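From: Neville Bramwell
To: Drandell list
Date: 14 August 2023
Subject: Re: [drandell] how many examples before packing looks sensible?

Mervyn Bramwell wrote:

> Hi all. I've read through the Drandell notes twice now and I still can't work
> out what counts as an example. Is it one garment into the case? The whole
> case? And if a shirt goes in badly, do you bin the take or keep it? I've got
> 31 takes of my own here (tea towels into a drawer, don't laugh) and the policy
> I trained on them mostly hovers. I'd also like to know whether I'm wasting my
> time with the wrist views, as they eat disk like nothing else.
>
> Mervyn
> (no relation to Neville, before anyone asks again)

Hello Mervyn, and hello everyone who wrote to me off-list asking the same thing. Please do ask it on the list! I keep typing the same reply and it gets shorter and grumpier each time.

First, what counts. For us an example is one continuous recording with one written instruction attached, from the arms leaving their rest position to the arms going back there. The instruction can be small ("put the white top in the suitcase") or it can be the lot ("pack the suitcase"). We started back in May with only the big ones, and that was a mistake on my part. A long take where everything goes well is a lovely thing, but the person on the leader arms gets tired, and by the end they're making odd little shortcuts that the model copies faithfully. So now it's mostly short ones, with a long one thrown in when whoever's driving is fresh.
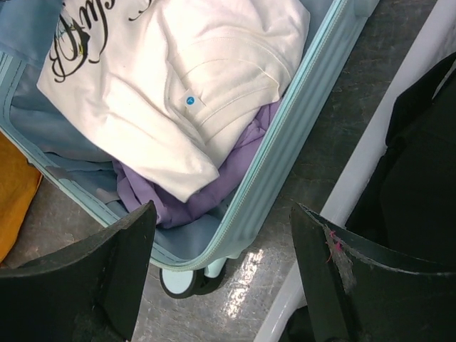

As for binning takes, I'd keep far more than you think. My rule at Ivthorpe is that a fumble followed by a decent recovery stays in. If the cloth slips out of the fingers and the operator goes back, gets a better pinch and carries on, that's worth having, and I'd go as far as to say it's worth more than a clean one. Your hovering policy has very likely never been shown what to do when the first grab misses. What I throw out is anything where the operator gives up, or where somebody reaches in to help, or where the instruction doesn't match what was done. That last sort is the nasty one. It looks perfectly good on playback and you only catch it if you read the label at the same time.

We had 121 takes in the first batch we called Negri (named after nothing, I needed a folder name) and I went through the lot with a mug of tea and a spreadsheet. 8 of them had the wrong garment in the instruction. Doesn't sound a lot, does it? But they were all the same swap, so the model had learnt it as a fact.

Which brings me to writing the instructions. Let two people do it, separately, and don't tidy them up afterwards so they match. I say "top", Grarkinska's lot say "shirt", someone else will say "the one with the writing on". All fine, as long as it can only mean one thing in that take.
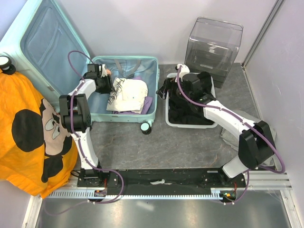 Setting up between takes is where the hours go, and it's the bit I'd plan for if I were starting again. You do a take, then everything has to go somewhere else before the next one, and if you're lazy (I am) it goes back more or less where it was. Do that often enough and the model stops looking and simply goes to the spot. So make yourself move things. Turn the case a bit. Scrunch the clothes differently. Swap the order of the colours: with the white one lying on top of the purple, as we had it, the top layer is easy to pick out, and I wouldn't want a whole session like that, or one where the only dark things are over in the white bin. Black on black is horrid for the cameras, by the way. The folds vanish and you can't tell one piece from the next, so do plenty of those and expect to lose more of them.

I'd also leave bits and bobs lying about that have nothing to do with the instruction. If everything in view always gets packed, the model will decide that packing means picking up whatever it can see. We got a fair few complaints about the mess when I first suggested this, but I've stuck to it.

Now, the wrist views. I know they're big. Mine fill a drive quicker than I can order one. But please don't drop them before you've tried training with and without. The fixed view tells you which way the arm is heading and where the case is, and then the moment the gripper gets down into the case it's blocking the very thing you care about. From the wrist you can see what's between the fingers, or at least what's about to be. 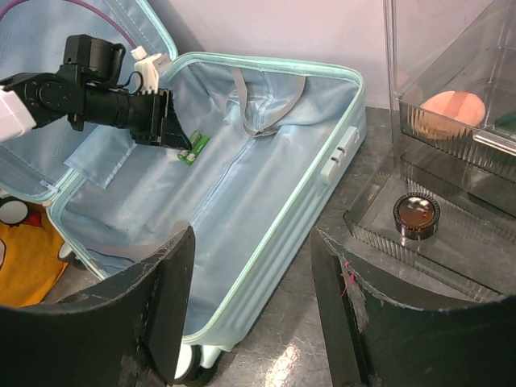 If disk really is the trouble, cut the frame size on the fixed view before you cut anything else, and clear out the dead time at the start and end of each take. I was amazed how much of ours was two arms doing nothing whatsoever while somebody found their glasses. A small script trims it now. I'll put it in the Drandell folder once I've taken my own paths out of it.

One more thing on wrist cameras. Check them every morning. Put something with a clear pattern on the floor, look at both pictures side by side and compare with the day before. A camera that's been knocked a few degrees will still give you a nice sharp picture and you won't notice for ages. I lost the best part of a batch like that, and I can't even tell you which part, so the whole lot's sitting in a folder called "hmm".

On to numbers, as that was in your subject line. I don't think 31 is hopeless for a drawer and a tea towel, if they're varied. For the suitcase we're aiming at 800 across all the instructions, short and long, and I picked that by working out how many we could do before we have to give the room back. There's no science in it at all. I'd much prefer you stopped at half that with decent variety than got to the end with the same take over and over.

I asked Grarkinska's people for their questions too, and there was one I think the rest of you will want:
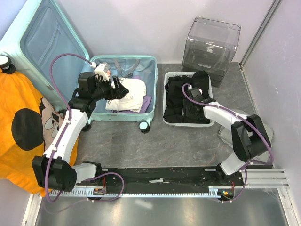 Should both arms be doing something in every take, or is it all right for one to sit still?

Let one sit still whenever the job only needs one. A person folding a shirt uses both hands, a person dropping a sock in a bag doesn't, and the model has to learn when the second arm isn't wanted. What you should do is mix up which arm gets to rest. Our operators are nearly all right-handed and you could see it in the data straight away, the left arm was hardly earning its keep. Now we write the arm on the session sheet and swap over after each break. They moaned for a bit and then got used to it.

Mervyn, for your drawer I'd try this: keep the takes you've got, add the same again with the towel starting somewhere awkward each time, and do a handful where you miss on purpose. Well, not too obviously on purpose. Just go in a touch high, close on nothing, back off, try again. I'd bet a packet of biscuits the hovering gets better. If it doesn't, send me a couple of your recordings along with the instruction text and I'll have a look at them, though not until the end of next week because I'm re-doing labels until then.

And would whoever borrowed the spare leader handle from the Ivthorpe cupboard please bring it back. The one we're using squeaks.

Cheers,
Neville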